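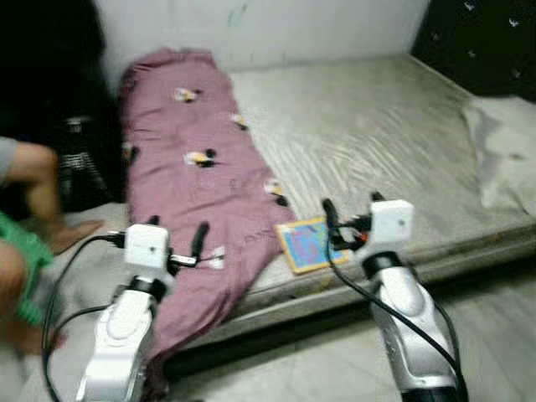 A blanket holds far more water than its size suggests, and most drying problems start with loading the machine as though it were a pile of shirts. Weigh the blanket dry before the first wash and write the figure on the care label with a laundry pen. Compare it with the rated load on the machine door or in the manual. A thick blanket should be washed alone. The same caution applies to where it lives between washes. On a mattress laid directly on pale tile, a blanket can slide to the floor at the edges and pick up whatever grit is there, so shake it outdoors before it goes in the drum. Grit left in the pile works as an abrasive through the whole cycle.

Water temperature

Wash synthetic fleece at 40 degrees C (the "warm" setting on most American machines). Hotter water flattens the pile and does little for ordinary soil. Wool goes in cold, on the wool cycle only, with a detergent that contains no enzymes. Cotton will tolerate hot water but expect some shrinkage in the first two washes - most of it lengthwise.

Detergent

Use half the amount given for a full load. Excess detergent stays in the fibers, stiffens them and attracts dust. If the rinse water is still cloudy at the end, run a second rinse with nothing added. Do not use fabric softener on fleece or microfiber. It coats the fibers and reduces loft.

Spin and drying

Spin synthetics at a medium speed. If the machine thumps, stop it, redistribute the load by hand and restart. A single heavy item tends to collect on one side of the drum.

Line drying: hang over two parallel lines set a foot or so apart, so that air reaches the inner faces. Turn once. Leave for 24 hours in still indoor air before folding, even if the surface feels dry sooner. The hem and any satin binding dry last and should be checked with the back of the hand.

Tumble drying: low heat only. Remove while the binding is still slightly damp and finish on the line. Clean the lint screen before and after. New blankets shed heavily and may need the screen cleaned mid-cycle.

Floor mattresses

Tile is cold and does not absorb moisture, so damp from the sleeper can condense on the underside of the mattress. Stand the mattress on edge against a wall once a week, for at least two hours, with a window open. Wipe the tile with a dry cloth before laying it back down. A slatted base is the better long-term fix - even a low one lets air pass underneath.

Filed under: Laundry & Linens, Bedroom

Print this tip | E-mail this tip

Related tips
Removing candle wax from cotton
How to fold a fitted sheet
Storing wool through the summer
Cleaning grout without bleach
Washing feather pillows at home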